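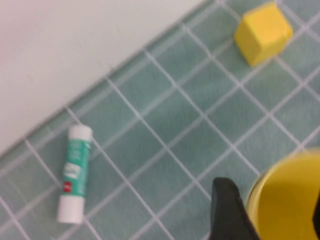 Jelix cup sorting set

README, please read before you download the lot!

Hello! I'm one of the students in the Gollholm robotics club, and I look after the recordings for our Jelix project. The idea is simple to say and slow to do: teach a small arm to put coloured cubes into coloured cups. I've tried to write down everything I wish I'd known when I started (sorry, it rambles a bit).

What you get

There are 90 runs, each in its own folder, and every run has two videos plus a text file of joint positions. One video comes from the little camera at the wrist and the other from a fixed camera that takes in the table. The wrist one gets blurry when the arm swings quickly, so if you only want sharp pictures, use the fixed view and save yourself some grumbling. Video is saved at 30 frames a second, and no run is longer than 20 seconds.

The cloth is the same green one with the white grid in every run. Please don't use the squares for measuring! It creases, and we pull it straight between sessions without lining it up with anything.

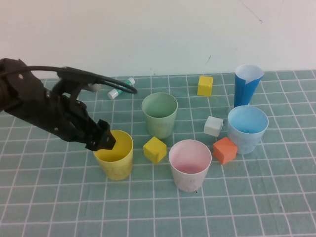 Gollholm, 4 June 2022

Version 2 is up! The big change is that we now have yellow, orange and white cubes on the table together, with cups in yellow, green, pink and two different blues. Version 1 was yellow only and our model got very good at yellow and hopeless at everything else. The glue stick counts as clutter. It has no cup of its own, and the arm should leave it alone.

Things that will trip you up

The pale green cup is close to the cloth in colour, and my first go at a colour mask lost it completely. The white cube gave me trouble against the wall too. I ended up drawing those outlines by hand, over two evenings and a great many biscuits.

Run names go colour first, then cup, then number. A few early ones have it the other way round and I haven't had the heart to rename them, as the Stokska club already trained on those files.

Failed runs are in there as well, marked "miss" in the text file. Please keep them if you pass the set on, we learnt more from them than from the tidy ones.

Still to do

Meng, our labelling script, only runs on the club laptop at the moment. I'm hoping to have a proper version out in July, after exams. If you find a wrong label before then, send me the run name and the time in the clip and I'll fix it.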